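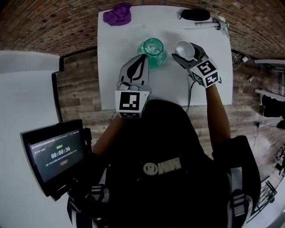 Okutside Ltd
Home | Projects | Reports | Partners | Contact

Skivorora: progress report to the Stomton fund
Period ending October
Prepared by Idris Meredith

1. Summary
Recording of tabletop tasks with hand-held grippers continued through the period. One fault affected the work and is the main subject of this report. In 148 recordings the stated position of the right gripper drifted away from that of the left while both were in use. These recordings have been withdrawn from the set. The target of 3,000 accepted recordings is unchanged, but will be met later than planned.

2. The fault
The drift was first noticed on a Thursday, when a pouring task was replayed on the Prosser arm at reduced speed. The arm closed its jaws short of the cup and pushed it over. The arm was stopped by hand. There was no injury and no damage to the arm.

Replay was suspended the same afternoon. Checks on the stored data showed that the position error grew during a recording and returned to zero when the gripper was restarted.
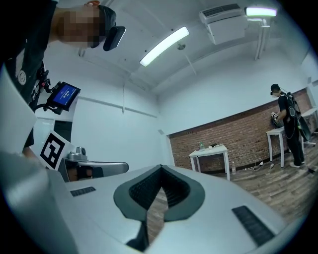
The cause was traced to the clock in the right gripper, which lost time against the left whenever its cable connection dropped and recovered. The software accepted the late readings without a warning. A worn plug was found on one cable and has been replaced. We can't yet say that the plug accounts for every affected recording.

3. Action taken
The software now rejects any recording in which the two clocks differ by more than 20 milliseconds. Operators restart both grippers before each new task. Replay on the arm resumed with a lower force limit and a second person at the stop button.
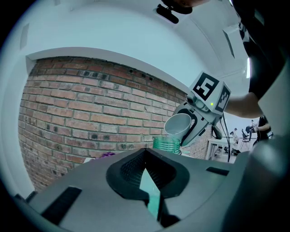
Figure 1. Pouring task, cup held in the jaws of a hand-held gripper.

4. Outstanding
Repeat recordings of the withdrawn pouring tasks are under way. Spare cables are on order from the supplier. A change to the cable clamp has been drawn up, and we ask the fund to agree its cost under budget line 2.

Contact: Skivorora project office, Okutside Ltd | © Okutside Ltd | Back to top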